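The Long Counter at Gullport: a gallery

Posted 7/23/25 by Grethe Juhl

Welcome in! We finished the little shared kitchen at Gullport in March, and I've been promising a proper page on it ever since. People keep asking after the counter, the curtain and the breakfast things, and my replies have been getting longer and longer, so it's all going in one place. Bent Holst and I did the planning, Esben Kirkegaard did the fitting, and Leif Kjærgaard turned up with opinions and a very good sander. I love this kitchen. I make my toast in it most mornings and I still get a small thrill every time.

A few notes first for anyone planning something similar. The room is narrow and it gets used by everybody on our stair, so the rule from the start was that nothing lives on the counter unless it gets used every day. Cups go up, pans go down, and the bread things stay out. Bent wanted a shelf along the back and I wanted fabric, and we went back and forth on that for weeks (sorry, Bent, I know you still think about the shelf).

The counter

Dark grey with a fine speckle, and my favourite thing in the building. We looked at plain black first, and a very glossy white that Esben talked us out of. The speckle won me over the minute we laid the sample next to a board. It goes beautifully with anything pale or honey-coloured, so even a plain breakfast looks as if somebody has thought about it. It's also very forgiving of a crumb or two between wipes, though a white one will still show up if you're looking for it!

The curtain

Pale grey, with a slight sheen, and hung so that it falls in long straight folds behind the worktop. I sewed it on the old machine in the hall over two evenings, with Ívar Vigfúsdóttir feeding the cloth through from the other side of the table and telling me to slow down. The folds catch the light in silvery strips and it softens the whole room. I was after something calm, a backdrop you could put anything in front of, and I'm so pleased with how it came out. I take it down to wash when it needs it and hang it back up damp so the weight pulls the creases out.
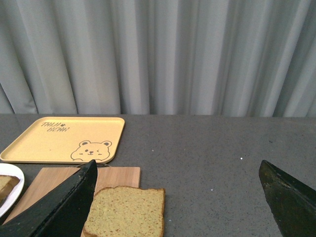
Toast is what this corner is for, really. It's the first thing anyone makes when they come down and the last thing anyone makes when they come in late, and we get through a frightening amount of bread between us. Leif bakes at weekends and leaves a loaf for whoever gets there first. The rest of the week it's whatever was left at the shop, and I'm not proud, I'll toast anything.

The bear tray

Everyone's favourite! Pale yellow with rounded corners, a winking bear down in one corner and brown hand-drawn lettering up in the other, with a tiny paw print beside it. It came from a box of bits outside a flat on the third floor, the sort of box with a note on it saying please take. Ívar picked it up as a joke and it has been in daily use from that morning on. I carry my plate and my mug on it out to the step when the weather's kind. The wink gets me every time, especially before coffee.

The cutting board

Light wood, with a lovely warm grain. Leif gave it a going over with the sander before it went into service and then oiled it, and he has views about how often that should be done again. Mine is to do it when the wood starts looking thirsty. Wipe it, dry it, stand it on its edge overnight. Please don't leave it in the sink, whoever you are.

We tried keeping the board and the tray in a drawer for the first while and it was hopeless, there was always somebody rummaging. Now they sit out side by side and you can go from slicing to carrying in one move. It's such a small change and it made the mornings so much easier.

What we'd do again

The fabric, absolutely. It cost us very little next to a new shelf or tiles, and if we get bored of grey we can have something else up in an afternoon. I'd buy a bit more cloth than you think you need - ours is cut quite close and I'd have liked deeper pleats at the left-hand end.

The matching-nothing approach, too. There's not a set of anything in this kitchen. Esben brought a toaster from his mother's, the mugs are from all over, and the butter dish was a leaving present for someone who then didn't leave. It all sits happily together on that dark counter and I think it's far nicer than if we'd bought it in one go.

What we'd do differently

More sockets. There's one double and it's on the wrong side, so the kettle and the toaster have to take turns with anyone's phone. Esben says he can add another without much mess, and I'm holding him to that before the winter.

I'd also have thought harder about the lamp. The one we put in first was called the Jivex and it was handsome, but it lit the ceiling beautifully and the bread hardly at all. Bent swapped it for a plain one with a wide shade and the worktop is a much nicer place to be in the evening now. The old one is in the stairwell and looks very grand there.

Odds and ends

A few answers to things I've been asked already. The curtain fabric is a remnant, so I can't tell you where to get the same one, but any smooth cloth with a bit of weight to it ought to hang well. The counter gets wiped with warm water and a drop of washing-up liquid, and then dried with a tea towel. I haven't seen another bear tray anywhere and I do look! If you come across one, please write to me, I'd love a second for the stair next door.

Next on the list is the pantry cupboard, which Bent is calling Tovimero for reasons of his own and has drawn five times on the backs of envelopes. I'm fond of the version with the pull-out bread bin. Leif wants a slot for his peel.

Come and have toast if you're passing. Bring jam, we're nearly out of the plum.

Grethe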